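How do you stop a kitchen drawer from jamming every single time?

Posted in Home & Kitchen

gatatthorpe_renter
OK, I need help before I rip this thing out of the cabinet. I moved into an older apartment in August and the top drawer next to the stove sticks every time I open it. It comes out maybe a hand's width and then stops dead. If I yank it, it gives, and then everything inside slides to the back with a huge crash. My neighbor through the wall must hate me.

It's one of those old drawers with no metal slides, just wood sitting on wood. I've emptied it, wiped it out, put everything back, same deal. I rubbed a bar of soap on the runners and that was great for a few days and then it went right back to sticking. My landlord says it's "character." I don't want character, I want a spoon.

Is this something I can fix without buying a whole new cabinet? I own a screwdriver, a hammer and a sanding block. It's worse when I've been cooking pasta, if that matters.

3 replies

zuvville_fixit
It matters a lot! Wood swells up when the air is damp, and a drawer next to a stove gets steamed all day long. So you probably have two things going on, a swollen drawer and worn runners, and the soap only helps with one of them (and not for long, as you found out).

Take the drawer all the way out. You usually have to tip the front up a little to clear the stop. Now turn it over and look at the bottom edges of the two sides. You're hunting for shiny spots. Shiny means it's rubbing there. Do the same along the top edges and on the outside of the sides, then get a flashlight and look inside the cabinet at the rails.

Sand the shiny spots only, and go easy. A few passes, slide the drawer back in, try it, take it out again. I got carried away on mine the first time and ended up with a drawer that rattled from side to side, and I had to glue a strip of veneer back on. Felt pretty dumb.

After sanding, wipe off the dust and rub in candle wax. A plain white candle is fine. Soap pulls in moisture, which is the last thing you want by a stove. Wax has lasted me a couple of years between rounds. And do the sanding in dry weather if you can, or take the drawer into another room overnight first.

One more thing — check that the bottom panel isn't sagging. If it hangs down in the middle it'll catch on the rail in front. Mine had slipped out of its groove and I just tapped it back in.

slowcooker604
just buy new drawer slides, like 20 minutes

negash_kitchen
Slides on a rental drawer with no side clearance, in 20 minutes? I'd love to see it. You'd have to make the drawer box narrower to fit them. Go with the sanding and the wax, that's good advice.

I want to add the boring part though, which is what's inside. That dead stop after a hand's width sounds to me like something is standing up and hitting the cabinet frame. In our old place it was a potato masher. For months I blamed the wood! Put your hand in flat over the top while the drawer is stuck and feel around before you yank it.

Then cut down on what lives in there. I moved the ladle, the whisk and everything else with a tall handle into a crock on the counter, and kept the top drawer for plain flatware in a plastic tray. I pulled the tray out and put it on the table to sort through it, and decided two forks and two spoons was plenty to keep within reach for everyday stuff. The rest went in a lower drawer for company. 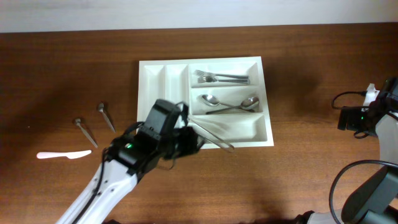
My tray mid-sort, with space to spare.

Measure the inside of your drawer before you get a tray, and measure the height too, with the drawer closed in your head, so to speak. I skipped the height on my first one and it scraped all the way in. A bit of that rubbery shelf liner underneath keeps the tray from shooting to the back, so your neighbor gets some peace. Cut it an inch short on each side or it bunches up in the corners.

And run the fan when you boil pasta, or crack a window. Our drawers got noticeably better once I started doing that.

gatatthorpe_renter
Update: it was a can opener AND the wood. The can opener was wedged upright in the back corner. I did the flashlight thing and found a shiny stripe down the left side as long as my hand, sanded it, waxed it with a birthday candle because that's what I had. It opens with one finger now. Going to look for a tray this weekend, thank you both so much!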